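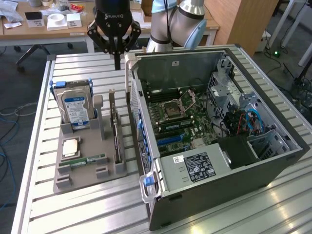
Wumbei Bench Tray for Desktop Towers

The Wumbei is a grey 3D-printed parts tray for people who strip and rebuild desktop computers. It sits on the left of the tower while the case lies on its side, and it holds the parts you are most likely to lose or damage: the processor, the memory and one 3.5-inch hard drive.

It is made by Jandwood and was drawn up by Obed Ametepe, who wanted something for refurbishing classes where several people use the same bench in turn.

What it holds

Hard drive: one 3.5-inch drive, standing upright in the back slot. Drives with plastic rails fitted can stay in their rails.
Processor: one square CPU, heat spreader facing up.
Memory: one module lying flat at the front. Some layouts also take a second module standing on edge.

Using it

Lay the case on its side, take off the side panel and put the tray down next to it, drive slot towards the back of the bench. Raise the lever on the CPU socket before you lift the processor out, and put the processor straight into its place on the tray.

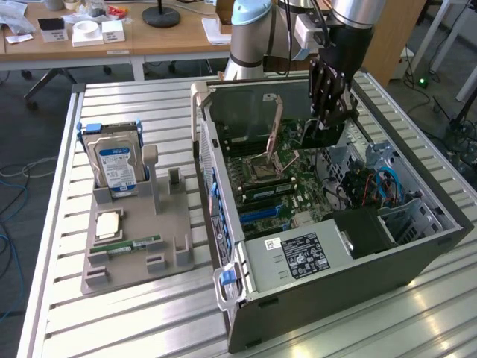 Leave the lever up until the processor goes back in. The same goes for the memory clips – open them first and leave them open. Cables can stay bundled in the drive cage unless they cross the socket.

The tray has no lid and is not meant for storage or posting. Use anti-static bags for that.

Details

Colour: grey
Weight: 994 g
Fits: 3.5-inch drives, full-length desktop memory, most square desktop processors
Does not fit: laptop memory, 2.5-inch drives without an adapter
Cleaning: dry brush or a cloth. Keep it under 60 degrees – the plastic will soften in a hot car.

Ordering

Trays are printed to order and leave us within nine working days. We can change the slot layout for orders of more than one. Send the make and model of your tower to Jolene Kerslake in the sales office and she will tell you which layout suits it.

Spare posts and stops are sold separately under the name Plasusel. They push in by hand and do not need glue. If a post is loose, ask for the thicker size.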